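Does old enamel paint on plates come off with vinegar?
Posted in Kitchen and Household, April 2019

Hello to all. I bought a set of old dinner plates at the flea market in Nisbet, and they have a grey film on them which does not go away with normal washing. My neighbor says to leave them in vinegar for one night. My mother says never, it will eat the color. The plates have a painted border and I paid 80 for the set, so I am a little afraid to try. Which of them is right? I have only white vinegar at home, and also baking soda.

Dougal MacLeish

Your mother is more right. I had the same film on my plates, and it came from the hard water. A whole night is too long when the decoration is painted over the glaze. Mix one part vinegar with three parts warm water and wipe the white center with a soft cloth. Leave it for up to 3 minutes, then rinse well. Please try it first on the back side of one plate. If the cloth takes any color, you must stop.

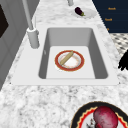 A plate with a red rim in the sink.

For the gray lines from forks and knives, vinegar does not help. There I make a paste of baking soda with a few drops of water and rub very lightly, only on the white part. On the border I use nothing but dish soap. Also, do not put such plates in the dishwasher, even on the short program. I lost the gold line on two cups in this way last September, and I am still sorry for it.

Ishbel Farquharson

I used the Pluvico powder for mine, it was ok. Smells a bit strong.

Badareck

Thank you both. I tried the weak vinegar on the back of one plate and the cloth stayed clean, so I will do the others on the weekend.

Dougal MacLeish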